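¿Cuántas demostraciones hacen falta para que un robot de dos brazos aprenda a abrir puertas en simulación?

Publicado en el foro de Candstead, sección Aprendizaje por imitación
17 de enero de 2025

Hodis

¡Hola a todos! Llevo unas semanas grabando demostraciones teleoperadas en simulador para una política que abra puertas con manilla de palanca. Tengo 90 episodios, todos con la misma casa y la misma puerta, y estoy emocionadísimo porque en esa puerta ya funciona casi siempre. El problema llega al cambiar la textura de la puerta o la altura de la manilla: el brazo se queda flotando delante y cierra los dedos en el aire. ¿Sigo grabando en la misma escena hasta llegar a 300 o empiezo a variar ya? Uso la cámara de la cabeza y las posiciones articulares, nada más. Las acciones son posiciones objetivo de los dos brazos.

Postow

Más datos. Con 90 no vas a ninguna parte, yo no miraría nada hasta tener 300. Y sube la resolución de la cámara.

Kalinowski

¡Qué buen proyecto! Yo pasé por lo mismo con cajones y luego con puertas, así que te cuento lo que me sirvió. Para de grabar en esa escena y empieza a variar ya mismo. Con una sola puerta la política puede aprenderse la trayectoria de memoria y casi no mirar la imagen, y eso encaja bastante con lo que cuentas de los dedos cerrándose en el aire.

Lo que hago ahora es cambiar materiales de puertas, paredes y suelo en cada episodio, sin preocuparme de que el conjunto quede bonito (¡cuanto más feo, mejor me lo paso!). También muevo el punto de partida del robot y la inclinación de la cabeza, y dejo la puerta a veces cerrada y a veces ya entreabierta. Grabo tandas de 8 episodios por combinación y paso a otra. Las tandas cortas además cansan menos, y se nota muchísimo en la calidad de la mano — cuando llevo una hora seguida empiezo a dar tirones.

Otra cosa: no borres los intentos en los que la pinza llega un poco baja y corriges. Esas correcciones valen oro. Borra solo los episodios en los que atraviesas la geometría o se te va el control. Y apunta en los metadatos qué brazo hace el trabajo, que luego querrás equilibrar izquierda y derecha.

Te dejo un momento de una de mis tandas, justo en la parte que más me cuesta hacer bien, la llegada a la manilla:
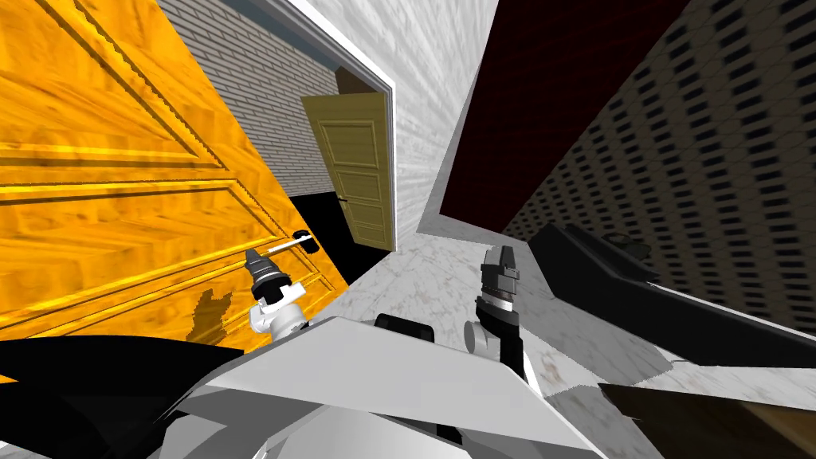
Pinza izquierda debajo de la manilla, con materiales variados en puertas, paredes y suelo.

Para evaluar, reserva 3 puertas que no aparezcan nunca en el entrenamiento y prueba siempre con las mismas. Yo tardé demasiado en hacerlo y perdí casi todo febrero del año pasado comparando números que no se podían comparar.

Sobre la resolución no estoy de acuerdo con Postow, al menos de momento. Antes añadiría una cámara de muñeca en cada brazo, porque cerca de la manilla la propia pinza puede taparla en la vista de la cabeza. ¡Ya nos contarás qué tal con las texturas nuevas!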